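A February Afternoon at the Hadilo Open Day

I have wanted to get inside the old Hadilo building for years, and this February they finally threw the doors open to everyone. I got there a little after one and there was already a line out to the bike racks (a cheerful one, with somebody handing out cocoa). By the time I left at five, the sign-in sheet was up to visitor 466. For a building on the edge of town with one bus stop, I think that's terrific!

Ewurabena Acheampong took our group around first. She runs the wallpaper and print workshop on the ground floor, and she talks fast and walks faster. The sample library alone was worth the trip: 1,126 patterns, all in shallow drawers, and you're allowed to open any of them. I lost the group twice in there. There were ferns, sailboats, a very loud lemon print from the Ríos collection, and a whole drawer of nothing but stripes.

Upstairs is the toy brick room, and I'm not ashamed to say I stayed longer than most of the kids. Abdul-Rahman Akpalu had tipped out 4,000 bricks onto the long tables, and you could build whatever you liked as long as it fit on a tray. My tray had a bridge on it, then a shorter bridge, then a sort of wall. A girl next to me was making a bakery with an upstairs. Mateja Nikolovski gave a short talk on how plain two-by-four bricks get locked together in corners, and I finally understand why my towers always split down the middle.

The small rooms along the back hallway were the part I liked best. They're mostly work areas, and each one is decorated by whoever uses it, so you go from bare brick to flowers in three steps.
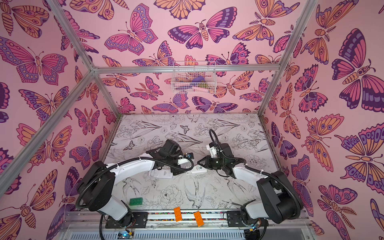

I'd happily have pink butterflies all over my own hallway after seeing them, and I went back down to ask Ewurabena if the pattern was in the drawers. It is, under "garden," and I came home with a sample the size of a placemat.

Lunch was late and very good, bean stew and flatbread from the Dostov stall in the yard. Go early if you try it next time, as they only had 30 portions left when I reached the front. The upper floor is stairs only at the moment, and parking is tight. Senyo Amoah at the front desk is taking names for the next one, and mine's already on the list.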